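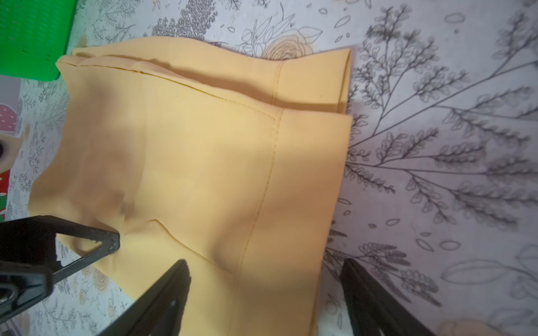 En Conceição, una lavandería industrial que atiende a hoteles y residencias, doblar ha sido siempre el puesto de entrada. Se aprende en una semana y se tarda años en hacerlo rápido. Desde octubre, parte del aprendizaje corresponde a una pinza robótica de dedos negros que ensaya con prendas sueltas. Una tela amarilla con algo de brillo, ya plegada, conserva arrugas suaves bajo la costura, y esas arrugas son lo que Silvana Rocha, encargada de turno, mira primero. «Una persona las alisa con el canto de la mano sin pensarlo», explica. «Al brazo hay que enseñárselo.»

La planta tiene 57 empleados. De ellos, 16 trabajaban en doblado cuando la dirección encargó el proyecto a Emivach. Ninguno ha sido despedido, pero seis han pasado a clasificación o a preparar las prácticas del sistema, con el mismo sueldo y otro horario. Emerson Guerra fue uno de ellos. Dice que le duele menos la espalda y que echa de menos la conversación de la mesa.

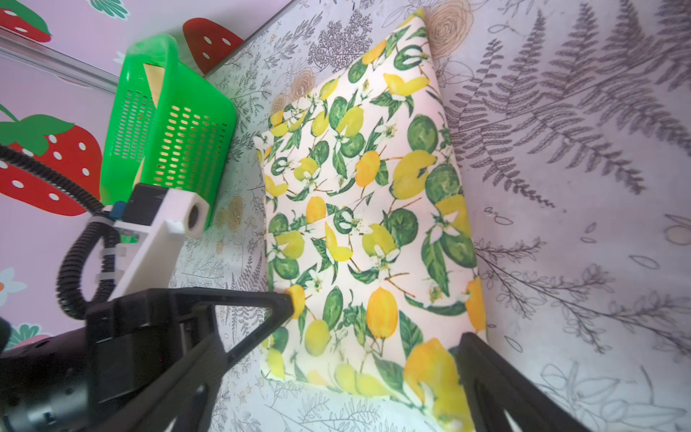

Lo que más discuten los trabajadores es el ritmo. Las sábanas planas llevan años en manos de máquinas; las piezas con volumen, no. Un cojín estampado de limones y limas tiene los dedos apoyados a ambos lados y se frunce por un costado. Rosimeire Meireles, delegada sindical, pide que nadie tenga que seguir la velocidad del brazo cuando este mejore. La empresa se ha comprometido a negociarlo antes de ampliar la instalación, y la primera reunión está fijada para el 4 de febrero.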